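Polent presenta Branadeck, un gallinero móvil con cierre nocturno para pequeñas explotaciones avícolas

El modelo admite hasta 110 gallinas ponedoras y se desplaza con un tractor pequeño. Las primeras entregas están previstas para enero

Polent, fabricante de equipamiento para avicultura de pequeña escala, inicia este mes la comercialización de Branadeck, un gallinero móvil destinado a granjas familiares y explotaciones de puesta en régimen campero. El producto se suma al comedero Ovotard, que la empresa distribuye desde hace tres temporadas, y será el primero de su catálogo pensado para el manejo de las aves en pastoreo rotativo.

Branadeck se ofrece en dos tamaños. El menor tiene capacidad para 30 gallinas y puede moverse a mano entre dos personas en terreno llano. El mayor llega hasta las 110 y requiere un tractor pequeño o un vehículo con enganche. Ambos comparten el suelo de rejilla, los aseladeros regulables en altura y los nidales de acceso exterior, que permiten recoger los huevos sin entrar en el recinto de las aves.

El cierre nocturno es la parte que más tiempo de desarrollo ha ocupado. La trampilla se abre y se cierra por un sensor de luz, con la posibilidad de fijar además una hora mínima de apertura por la mañana. En zonas con presencia de zorro o garduña, Polent aconseja retrasar la apertura hasta que haya amanecido por completo. Si la trampilla encuentra resistencia al bajar, se detiene, vuelve a subir y repite la maniobra pasados 3 minutos. El mecanismo funciona con una batería que se recarga mediante una placa solar montada en el tejado, y dispone de una manivela para los casos en que haya que accionarlo a mano.

La estructura va elevada sobre el suelo. El espacio inferior queda cerrado por paneles desmontables que pueden retirarse en verano para dar sombra y ventilación a los animales. Las juntas del alojamiento se han reducido al mínimo y todas las piezas interiores se extraen sin herramientas, una petición repetida entre los ganaderos que participaron en las pruebas – la limpieza de rincones y ranuras es una de las tareas que más se descuidan y uno de los refugios habituales del ácaro rojo. 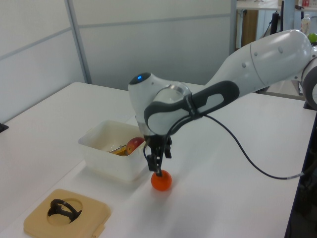
Brazo robótico blanco con pinza negra sobre una pelota naranja.

Las pruebas de campo se realizaron durante dos inviernos y un verano en la finca Raudsepp, dedicada a la producción de huevo campero y a la cría de pollo de crecimiento lento. Allí se instalaron unidades de los dos tamaños en parcelas de pradera con cercado eléctrico, y se trasladaron cada semana a una franja nueva de pasto. De esa experiencia salieron varios cambios respecto al primer prototipo: ruedas más anchas para suelos encharcados, una rampa con menos pendiente y un segundo punto de anclaje contra el viento.

También se modificó la posición de los nidales. En el prototipo estaban junto a la trampilla y las gallinas más jóvenes tendían a poner fuera, en la hierba. Al pasarlos al lado opuesto, en la zona con menos luz, la puesta en el suelo disminuyó y la recogida se hizo más rápida.

Polent recuerda que un gallinero móvil no sustituye al cercado. Durante el día las aves siguen expuestas a rapaces y perros sueltos, y la empresa recomienda combinar el alojamiento con malla electrificada y con zonas de refugio bajas, como setos o toldos. Para lotes recién llegados, el manual propone mantener a las gallinas encerradas los primeros 2 días, con agua y pienso dentro, de modo que reconozcan el alojamiento como lugar de descanso antes de salir al pasto.

El comedero Ovotard puede acoplarse al lateral de Branadeck mediante un soporte que se vende por separado. Quienes ya dispongan de uno no necesitan cambiarlo; el soporte es compatible con todas las versiones anteriores.

Disponibilidad

Branadeck puede reservarse ya a través de los distribuidores habituales de Polent. El modelo de 30 gallinas se entrega desmontado, con instrucciones de montaje; el de 110 llega montado, salvo la placa solar y la rampa. La garantía cubre 3 años para la estructura y 2 para el mecanismo de la trampilla y la batería. Los recambios, incluidos paneles, ruedas y bandejas de nidal, se venderán por unidades.

Acerca de Polent

Polent diseña y fabrica comederos, bebederos y alojamientos para avicultura familiar y pequeñas explotaciones de puesta.

Contacto para medios: departamento de comunicación de Polent. Ficha técnica y manual de uso disponibles previa solicitud.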